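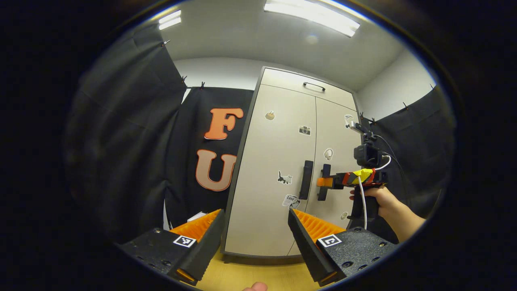

Figure 1. Tall off-white cabinet in the curtained bay, with the letters F and U on the back curtain.

Funivard Storage Trial: progress report, second period
Prepared by Fikri Siregar for the Tuvstead programme office
December 13, 2019

1. Position at the end of the period

The fitting-out of the bay is complete and the tall cabinet is in use. Work on the contents list is behind the plan agreed in September. Spending is within the sum released for the period. One decision is requested from the programme office and is set out in section 6.

2. The bay

The bay is a small enclosure lined with black fabric curtains, one on the left, one behind and one on the right. The earlier proposal was for rigid panels. Curtains were chosen after the panel quotation from Pryor came in above the allowance, and the difference has been moved to the contents budget. They are held by small black clips pinned along the upper edges. Clips can be moved by hand, so the bay can be altered without calling out a fitter.

The fabric hangs in heavy folds on the left side. The folds take up floor space that was not allowed for in the drawing. Shortening or stretching the left curtain has been considered and put off until the position of the cabinet is fixed.

The back curtain carries two large orange letters, F above U. The letters mark the bay as the Funivard unit and are used as its reference in the booking sheet and on the stock labels. The second bay will be lettered in the same way once its curtains have been delivered.

3. The cabinet

The cabinet is off-white with a dark grey frame edge. It has a shallow top compartment with a small horizontal pull handle at the centre, and below this a main body with two tall doors meeting near the middle. Each door has a vertical black handle.

The unit was supplied by Clulex against the specification of September. Points recorded at acceptance:

Door alignment: adjusted once on delivery. No further movement noted.
Handles: tightened by the supplier. One fixing on the right door had worked slightly free in transit.
Top compartment: opens fully. Shorter users have reported difficulty seeing to the back of it.
Levelling: the floor falls slightly towards the rear of the bay. Packing pieces were fitted under the back edge.

The top compartment was meant for items in daily use. In view of the comments on reach, it has been reassigned to spare labels, manuals and other light items needed less often. Daily items go behind the left door and reserve stock behind the right.

4. Contents and labelling

The plan allows for 200 stock items across the trial. Sorting has been done by type of use, with kitchen and cleaning goods kept apart. Labelling was held up for 8 working days by a fault in the first batch of labels, which lifted at the corners. A replacement batch has been accepted and the affected items are being relabelled.

The contents list is kept on paper at the bay and copied to the shared sheet at the end of each session. Two errors in copying were found at the last check, both in the reserve stock. The sheet has been corrected and the item codes are now entered from a fixed list.

5. User sessions

In total, 16 sessions were held in the period. Users were asked to find, remove and return named items, and to put away a mixed box of goods without guidance. Finding and removing caused little trouble. Returning was less consistent: cleaning goods were often placed behind whichever door was already open. A card showing the layout has been drafted for use inside the doors.

Several users asked for a surface beside the cabinet on which to set a box while both doors are open. A narrow shelf on the right would be the simplest answer, but it would reduce the clear width at the entrance to the bay. Dimensions are being checked before a price is sought.

6. Decision requested

Approval is sought to move the unspent part of the panel allowance to the purchase of a side shelf and door cards. The total budget does not change. A reply before the next order date would allow both items to be delivered with the curtains for the second bay.

7. Work for the next period

Complete relabelling and close the contents list.
Fix the final position of the cabinet and deal with the left curtain.
Hang and letter the second bay.
Repeat the put-away sessions with the door cards in place, using the same mixed box.
Obtain a written statement from Clulex on the replacement of handle fixings.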